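Greduvance Technical College
Robot Cell Practice, Unit 6: Lockout, and Why Your Arm Is Not Your Friend

Read this before Monday's bench session. Last term a good many people read it during the session, one-handed, and it showed.

1. What lockout is for

Lockout keeps a machine off while somebody has a hand, a sleeve or a head inside it. You shut the energy down, you put a padlock on the thing that would turn it back on, and you keep the key on your person. The lock does no thinking, and on a Friday afternoon that puts it ahead of most of us.

Pressing stop is a different matter. A stop button tells the controller you'd like the arm to hold still. The controller usually agrees. Lockout doesn't ask it.

2. The order of work

Tell everyone who uses the cell that it is going down. Yes, including the person with headphones on.
Bring the arms to their rest pose and end the program.
Switch off at the isolator.
Fit your own lock and tag. One person, one lock, one key.
Let stored energy go: air lines, springs, any joint that can sag under its own weight.
Try to start the cell. If it starts, you have locked out something else, and you should go and find out what.

Coming back up is the same list in reverse, with a head count first.

3. Rules about keys

A key stays with the person whose lock it opens. It does not live in the lock, on top of the cabinet or in the Skallstead mug by the sink. A spare that everyone can reach turns the lock into jewelry.

If somebody goes home with the key in their pocket, phone them. If they don't answer, the shift lead follows the written removal procedure in the Pirihi binder. Bolt cutters are not the written procedure, however confident the person holding them looks.

4. Small arms count too

Students like to argue that a bench arm is too small to bother with. Small arms have pinch points, and they move just as suddenly as large ones when a script restarts. With two arms sharing a floor there is also the gap between them, where people will insist on putting their fingers to straighten a part. 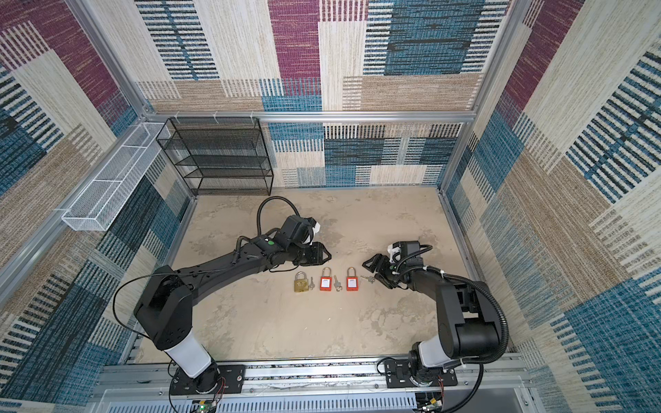 Set the work out before power goes on, and keep each key beside its own lock so the pairs don't get mixed. If a part needs nudging halfway through, stop, isolate, lock, then nudge. It feels silly for a job that takes a moment – do it anyway.

Practice locks are for practice. They never go on a real isolator, and your real lock never goes on the bench as a workpiece.

5. For the session

Bring your signed cell card, closed shoes and one blank tag. Write the tag in pen. Work through the Bisier sheet as far as the restart test and leave it in the tray by room 336 on your way out.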